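We value your privacy. This site uses cookies to remember your comment details and count visits. Accept | Manage preferences

Posted in: Making Things, Weekends

I have come home from the Jirkesbridge weaving weekend with sore thumbs and a head full of plans, and I want to get it all down before work swallows me up again.

Some background. I signed up in February after Elba Riquelme lent me her copy of an old rush-work manual and I read the whole thing in the bath. I'd never made anything from plant fibre in my life. Sixteen of us squeezed into the old school hall, most of them far handier than me, and Myfanwy Wogan had us twisting cord before the kettle had boiled. Cord! From leaves! I had a good arm's length of it by morning tea and I was ridiculously pleased with myself.

The thing I loved most was learning to plait properly. You think you know how because you did your sister's hair in grade four, but a flat plait with five strands is a whole other creature, and you have to keep feeding in new pieces before the old ones run out. Mine has lumps. Myfanwy says lumps are where you were talking. I was talking a lot.

I've started noticing plaited edges everywhere now - hats, mats, shopping bags on the tram.
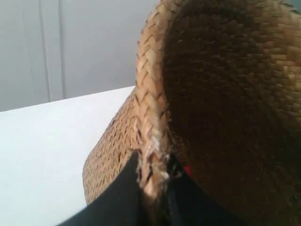
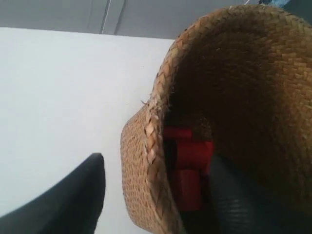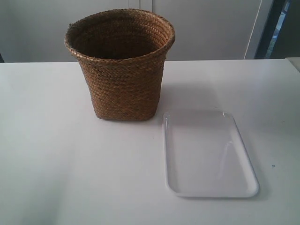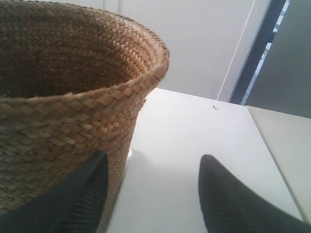

Saturday afternoon was all about soaking and mellowing, and I'd always skipped that bit when reading. You wet the leaves, wrap them in an old towel and then leave them alone overnight, and by Sunday they bend like ribbon. Trinidad Salinas brought a bundle she'd cut from her own garden, and it smelled of hay and rain. I could have sat there sniffing it all day.

Sunday I began a small round mat and got about two-thirds of the way. It dishes up in the middle like a hat for a cat, and Leszek Witkowska kindly showed me how I'd been pulling too tight on every row. I undid 100 or so stitches on the drive home (Elba was driving, don't panic) and it's already sitting flatter.

Next on my list: finish the mat, cut down the flax by the back fence, and have a go at a lidded pot if I'm feeling brave. Ximena Retamal is getting people together for another weekend and I've already said yes. If you've got daylilies dying back in your yard and don't want the leaves, please let me know, I'll come round with a sack and some scones.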